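About Driltetix

Driltetix is the student robotics club at Sundaram College, and we're so glad you found our page! We began with 14 members and one secondhand bench, and we've grown to 50 (with a much longer list of people who mostly turn up to chat, and we love them too).

Our big project is Aretti, a two-armed robot learning to handle groceries and put them in the right place. Cherry tomatoes, dried chilies, paper bags with floppy handles, all the everyday things that make a programmer's life interesting. 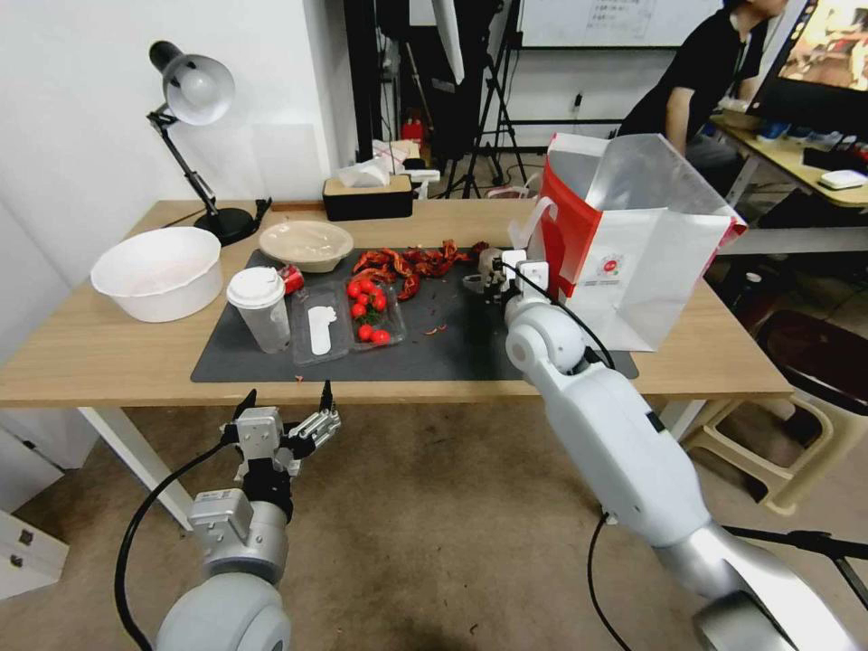 New members usually spend their first 2 meetings just learning to move the arms slowly, and after that you can pick whatever part of the work you like best. Shopping bags have become a bit of a favorite, and there is plenty of friendly arguing over how a gripper ought to go in from the top. 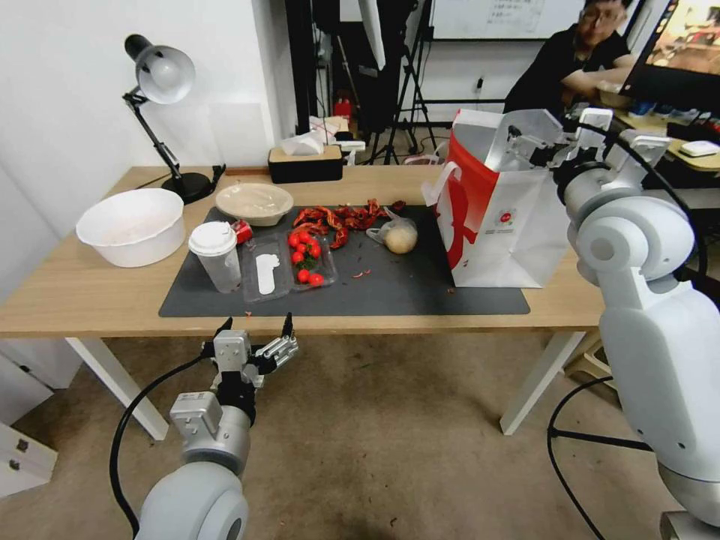 Come and Join Us

Dues are 20 dollars a term, beginners are very welcome, and our next trip is to the Modimia student contest in November.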